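Tabletop finish is driving me nuts – sand it back or live with it?

bodetti_bench
Started this topic in Furniture & Small Projects

Hi all, long-time reader, maybe my third post. I picked up a little side table with a dark brown base and a plain panel for a top. I took the top off to paint it and I've now done two coats of a mint green I had mixed at the Paulauskas paint counter (the color is called Nusosow on the lid, no idea what that's supposed to mean). I love the color! What I don't love is how it feels. It's matte, and it grabs at your hand a bit when you slide it across, almost like chalk.

I sanded with 80 before priming and I'm starting to think that's where I went wrong. So do I take it all the way back, or just put a clear coat over it and move on with my life? It's going in the hallway, so keys, mail, the occasional coffee.

Siiri Dambrauskienė
80 is way too rough for a top. I'd use that to get old varnish off and then work up to something fine before any primer goes near it. That said, if you can't see scratches under the paint, leave it alone. Chalky matte paint feels like that even on a perfect surface.

tasport62
Disagree, sorry. If you can feel it, it'll bug you every time you put your keys down. Sand it flat and do it over. It's a small top, you're talking one evening.

Siiri Dambrauskienė
One evening plus drying time, plus more paint. And he might end up with exactly the same feel, it's the same can!

bodetti_bench
She, but yes, same can. I went over it again after breakfast with a flashlight held low and I don't see any scratches, so maybe it really is the paint. The other thing I'm stuck on is how to attach the top. The old screws were chewed up and I tossed them. My sister helped me try the panel over the base, one of us holding it by the far edge, and it looks so much better than it did in its old orange varnish.

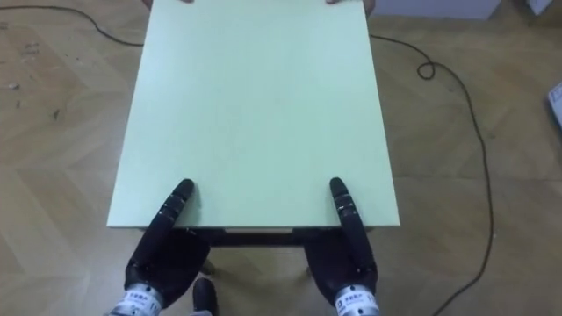 oldglue104
Can I talk you out of gluing it before you even think of it? I glued a top straight onto a base once, and when we moved apartments it wouldn't go through the bathroom door and I ended up prying it apart with a chisel. Use figure-eight fasteners or little wooden buttons. The top can move a bit with the seasons and you can take it off whenever you want.

tasport62
Glue is fine if it's MDF. MDF doesn't move enough to matter. What's the top made of?

bodetti_bench
No clue. It was painted on the underside when I got it, and the edges are filled. It's heavier than I expected, if that helps? I left the edge a bit creamier than the face and I've decided I like it that way, so please don't tell me to mask it and go again.

oldglue104
Fasteners, then. If you don't know what it is, treat it like solid wood.

Siiri Dambrauskienė
Seconding the fasteners. And check your screw length before you drive anything! Put the screw next to the panel and mark the bit with tape. I went clean through a finished top in April and I'm still mad.

tasport62
Okay, fasteners, I'll give you that one. I still say sand.

bodetti_bench
Ha, noted. I think I'll go over it lightly with the finest paper I've got, wipe it down and put on a clear matte coat. Does water-based go over this kind of paint or will it streak?

Siiri Dambrauskienė
Water-based is what I'd use, the oil stuff can yellow and mint shows it. Foam roller, thin coats, and don't go back over a spot once it starts to grab. Try it on the underside first.

oldglue104
And let it cure properly before the coffee mug goes on it. I'd give it a couple of weeks. Dry to the touch doesn't mean much – I've got a ring on my nightstand from being impatient.

bodetti_bench
Two weeks?? I was going to have it in the hallway by tonight. Okay, okay. Underside test first, I'll report back on how it feels.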